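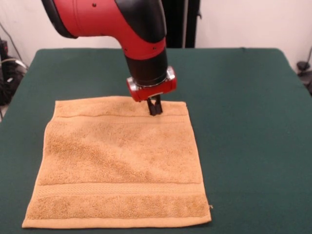

Tan towel on a green tablecloth.

Zomdale Masters Athletics Meet - Frequently Asked Questions

Who can take part in the meet?
Every athlete who is 35 or older on the first day of competition. You do not need to be a member of a club. Last year we had 374 athletes, and many of them came without a team.

Which events are on the program?
There are nine events: 100 m, 400 m, 1500 m, 5000 m, long jump, high jump, shot put, discus and javelin. Hurdles are not offered this year. We hope to have them again when the new equipment has arrived.

How many events may I enter?
Four at most. Please look at the timetable before you choose, as the high jump and the 1500 m often overlap. The officials can't hold a race for you.

When does the registration close?
On September 19, 2022, at midnight. After this date we accept changes of event only if there is a free place in the heat.

Where is the stadium?
The Farooqui Stadium is on the north side of Zomdale, a short walk from the Trilholm bus stop. It has 2,446 seats, and the entrance for athletes is at the back, next to the throwing field.

Can I use my own implements?
Yes, for shot put, discus and javelin. Bring them to the weighing room not later than one hour before your event. An implement that passes the control stays with the officials until the competition is finished - you receive it back at the same room.

What spikes are permitted?
Up to 7 mm on the track, and up to 9 mm for high jump and javelin. Needle spikes are not permitted.

Are the results official?
Yes. They are sent to the Zurkia ranking list, which now has 1,537 masters athletes. It can take two weeks before your mark is shown there. If your name is spelled wrong, write to us and not to the ranking list.

Do I get my money back if I am injured?
We return half of the fee if you inform us before the numbers are given out. It is also possible to move the full fee to the next meet.

Contact: meet office, Farooqui Stadium, Zomdale | © 2022 Zomdale Masters Athletics | Back to top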